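Tuvham Mission

The Tuvham Mission was a Christian mission station in the upper valley of the Atel River, founded by a small party of Protestant missionaries and later run by a local church council. It is best known for its school, its printing shop and its long dispute with the neighboring Catholic parish at Bach over the teaching of hymns in the local language. The main buildings survive and are used by the Tuvham congregation.

Background

Before the mission was founded, the upper valley had been visited only now and then by traveling priests. They came up from the coast in the dry season, baptized children, blessed marriages that had already taken place under local custom, and left before the rains. A chapel of reed and mud stood at Bach, two days' walk to the south, but it had no resident priest and was rebuilt several times after floods.

The valley's villages were governed by heads of families who met at the river landing. According to Rima Hamdan's history of the district, they agreed to receive the missionaries mainly in the hope of getting a school and a dispensary. The question of religion was left open. Hamdan notes that the first agreement, of which a copy is held in the church office, mentions medicine and reading but says nothing of baptism.

Founding

The founding party had five members, two of whom died of fever within the first year. The survivors moved the camp from the river landing to the ridge at Dereck, where the air was thought to be healthier and where there was a spring. The first permanent building was a storehouse, which served as a chapel on Sundays until the stone church was completed. The church was built by masons from Bach, most of them Catholics, who were given leave to walk home for feast days.

Growth was slow. The mission register lists no adult baptisms in the early years, and the first converts were mostly household servants and widows. A larger group joined after the dispensary stayed open through an outbreak of smallpox. By the time the school moved into its own building, the congregation had 200 members, with smaller groups meeting in private houses farther up the valley.

School and printing shop

The school taught reading, arithmetic, scripture and sewing. Classes were held in the local language for younger children and in English for older ones. Boarding students paid their fees in grain or firewood and worked in the kitchen and gardens. Girls were admitted from the start, though few stayed past the second year until a separate dormitory was opened.
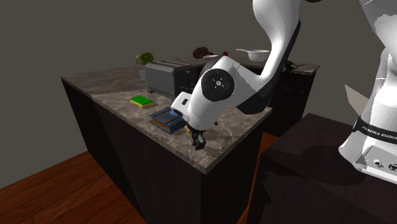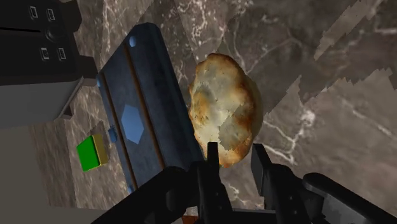

The printing shop was set up in a lean-to behind the storehouse. Its first products were spelling sheets, followed by a translation of the Gospel of Mark and a hymnal. The spelling system used in these works was worked out by the missionaries together with two teachers from the valley, whose names do not appear on the title pages. Ziad Rizk, who studied the surviving proofs, argues that the teachers did most of the translation and that the missionaries' part was largely limited to checking it against the English text. Other writers have given the missionaries a larger share.

The press was worn out by the end of the mission period, and later editions of the hymnal were printed on the coast. They kept the Tuvham spelling, including several mistakes from the first edition that had by then become normal usage.

The hymn dispute

Relations with Bach were friendly until a resident priest was appointed there. The parish had begun to use Tuvham hymns at evening prayers, as they were the only ones available in the local language. The new priest objected to several verses and asked for them to be changed. The mission refused, and the parish was told to stop using the book.

Many families had members in both congregations, and the ban was widely ignored. Hala Bitar's collection of oral accounts from Bach includes several in which the hymns were sung at home with the doors shut. The matter was settled when the parish brought out its own hymnal, in which most of the Tuvham hymns appeared with small changes of wording. Both books remain in use, and at joint funerals the older members of each church still sing their own version.

Transfer to local control

The mission board withdrew its last foreign staff after several years of falling income. Control passed to a council of elders chosen by the congregation. The school was taken over by the government and later moved to the valley road, and the dispensary was closed when a clinic opened nearby. The council kept the church, the storehouse and the spring, along with a strip of farmland that is rented out to pay for repairs.

Buildings and records

The stone church has a plain nave, a low bell tower and a wooden gallery that was added for the boarding students. Its roof was replaced with metal sheeting after storm damage. The graves of the two missionaries who died in the first year are at the old river landing and not in the churchyard.

The mission's letters were divided when the foreign staff left. Those sent to the board are kept abroad, while registers, school rolls and account books stayed at Dereck. A list of the Dereck papers was prepared by Yara Tarawneh and Mereana Pryor and issued in March 2020. It covers the registers in full, but many of the account books had been damaged by damp and are described only by their covers.

See also

Bach parish
Atel River
Hymnals in local languages
Mission schools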